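収集現場チェックリスト 衣類の把持・折り畳み例(手持ちグリッパ)
拠点:Mondham 寝室区画 版:11
判定:○=適合 △=条件付き ×=やり直し

1. 開始前
1-1 グリッパ先端のねじに緩みがないこと ○
所見:手で触って確認。前版の「目視で十分」は削除した。書いたのは私である。
1-2 対象の衣類が収集台帳に載っていること ○
所見:黒の上着、1点。台帳の名称は「黒いやつ」。検索する人の身にもなってほしい。
1-3 保存先の空きが50 GB以上あること △
所見:足りるが、余裕とは呼びにくい。

2. 把持
2-1 裾を二本の指の間に収めてから閉じること ○
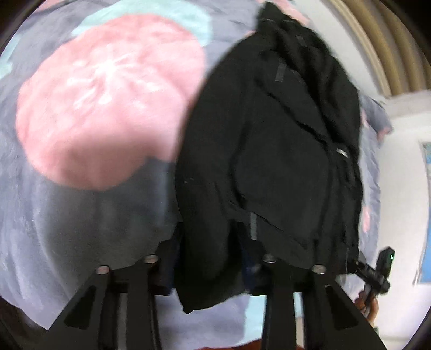

点検者 Ingeborg Wyss(データ品質担当)

所見:裾は指の間にある。上着の下の紺色の布が裏地なのか別の布なのか、私にも判断がつかない。人間が迷うものは学習側も迷うので、注釈欄は「不明」でよい。「たぶん裏地」は選択肢にない。
2-2 移動は一定の速さで行うこと △
所見:ぶれが見える。急いでも例の質は上がらない。Ferdinandには三度目の連絡。
2-3 柄のある寝具の上でも例を採ること ○
所見:無地の机だけで育ったモデルは、水玉を見ると固まる。Restead拠点で学んだ。

3. 開始姿勢
3-1 衣類は毎回崩し直し、きれいに整えないこと ○
所見:整えたがる人が必ずいる。几帳面さは片付けの時間まで取っておくこと。
3-2 指を開き、裾の手前から始めること ○
所見:青いパッドは左右とも開いた状態。フードは奥側。この向きの例はまだ15件しかなく、増やしたい。
3-3 対象外の物を作業面に置かないこと ×
所見:毛布の右端に黒いスマートフォン。台帳には載っていない。次回から開始前に退避。
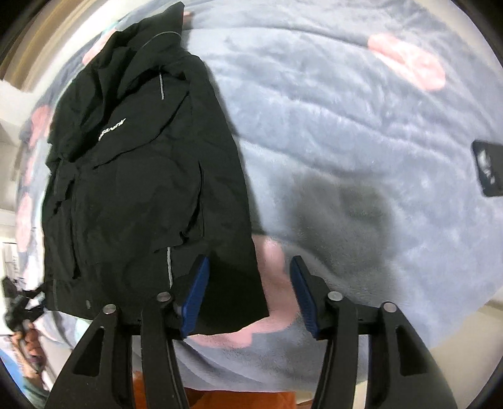
4. 終了後
4-1 失敗例も消さずに「失敗」と付けて残すこと ○
所見:通算3,124件。失敗ゼロを誇る担当者の記録は、最初に見直す。
4-2 例ごとに開始と終了の印を付けること △
所見:終了の印が抜けた例あり。記録上、その上着はまだ折り畳み中である。
4-3 是正の担当 Ferdinand Hauser(2-2、3-3、4-2)
期限:4月の次回点検まで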